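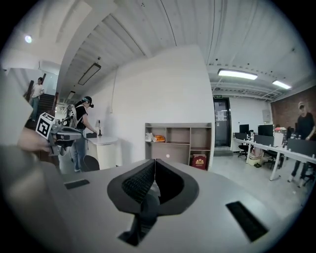

Home Journal Issues Authors Search

4. Furniture and Floor Noise in Shared Workrooms

4.1 Setting and approach

The earlier sections dealt with speech and ventilation noise. This section turns to sounds made by furniture, which occupants of shared workrooms mention often in complaints but which few building surveys record. Chairs that roll on hard floors are the main concern. A chair being moved is a short event, and its effect on an average sound level taken over a full working day is small. The same event can still be heard clearly by people seated nearby.

Rooms were studied at 6 sites, among them the Penrose and Plornlow buildings. All had hard floors in the main work area. Carpeted rooms were left out, as were rooms used mainly for meetings. Occupants filled in a short form at the end of the working day, marking which sounds had interrupted them and what they had been doing at the time. The forms gave 800 usable entries. Entries that named no source were set aside.

4.2 Chair type and floor surface

Most of the seating was of the common swivel type, with a five-spoke base on casters (Figure 4). Casters differ in the hardness of the wheel, and this difference is hard to judge by eye. Facility staff at Plornlow had replaced wheels over several years from more than one supplier, so that chairs of the same model did not always sound alike. For this reason, model names were not used to group the results.
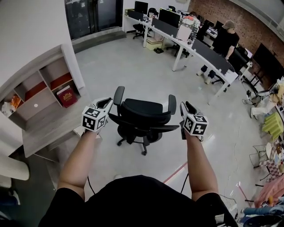

Figure 4. Office chair with mesh backrest and casters on a polished floor.

Rolling noise was named in 35 percent of the usable entries. It was marked most often by people who were reading or writing, and less often by those working in pairs. Several entries described the start of the movement as the disturbing part - the first push back from a desk - and made no complaint about the rolling that followed. A single yes-or-no question would have missed this detail.

4.3 Storage and room layout

Open shelving was common at the sites and was usually placed along a wall. Its position affected noise mainly through the paths people took to reach it. Where the route passed behind occupied desks, chairs had to be pulled in to let others by. At Penrose, moving one shelf unit nearer the door shortened this route, but the change came late in the study and too few forms were returned afterward to compare the two layouts.

The results rest on reports by occupants and should be read with the sound measurements in Section 5. Floor cleaning schedules were not recorded, and grit on the floor may have added to rolling noise at some sites.

Related articles
Speech Privacy in Small Open Offices
The Navari Method for Short Noise Events
Soft and Hard Casters: Wear After Daily Use
Furkoris Building Survey: Notes on Occupant Forms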